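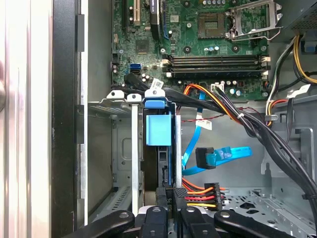
Ticket 3754. Opened by Mahtab Mirzaei, Arnville workshop. Priority: normal (was low, Trevor bumped it). Dell tower from the accounts room, user says dead since the move upstairs. Fans spin for 2 secs then off, no beep, nothing on screen. Processor socket is open and empty at this point, memory slots look empty too, so we're at bare board and building back up. Small white four-pin plug by the memory slots is still connected, leave it in for now. Asset sticker says Nassar pool, not ours, so please log every part that comes out.

Update 1, Mahtab
Tried before stripping: different kettle lead, different wall socket, different monitor. Same each time. Pulled the power cord and held the button in before opening up. Lot of fluff in the front vents, hoovered. Old paste on the processor was like chalk, cleaned off with wipes.

Asked the user if it was dropped. "Not really". Make of that what you will.

Update 2, Senthil Thevar
Moved on to the power supply. Checked it on the tester away from the board, 12V rail fine, 5V fine, standby fine. Left it running 60 minutes with a dummy load, no drop. So not that imo. Did find the main plug wasn't fully home when I first went in, clip hadn't caught. Might be the whole fault, might not.

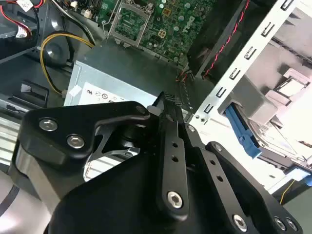 Photo: Arnville workshop / ticket 3754

Don't order a new supply yet pls. Lieven had one in the basket on the Trada account, I've asked him to take it out. If it does come to that we've a spare on the top shelf behind the toner.

Update 3, Lieven Hoekstra
Taken out of basket. Also looked at the socket pins with the loupe, none bent that I can see. Second pair of eyes wanted.

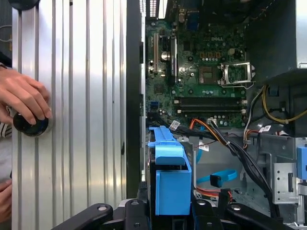 Hajar had a look as well and agrees, pins ok. Next is one stick of memory only, nearest slot to the processor, then swap sticks if no joy. Keep the drive out untill it posts. Data first, the July accounts are on there and the backup job on Nenulent has been failing with code 117 for who knows how long. Nobody to format anyting.

Trevor wants a date for the user. Told him end of week, no promises.

Still to do, in this order:

1. Clone the drive before it goes anywhere near that machine again. WD one, check the serial against the asset list first.
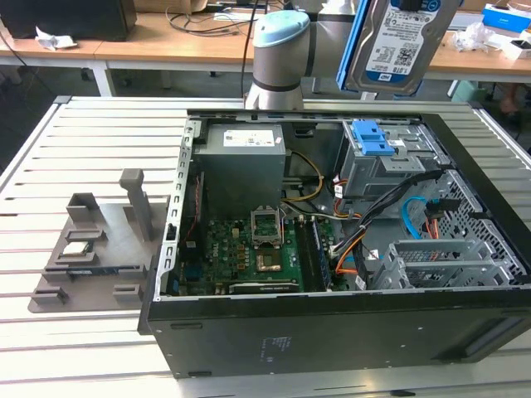
2. Fresh paste, processor in, lever down, one stick. Main plug pushed right home till the clip clicks.

3. Power on with no drive. If it still cuts out swap the board, Hajar Abdel Rahman has the donor machine under her desk.

4. If it posts, second stick, then the cloned drive. Leave on overnight.

5. Fix the backup job. Seperate ticket, assign to Senthil.

Status: open, waiting on clone.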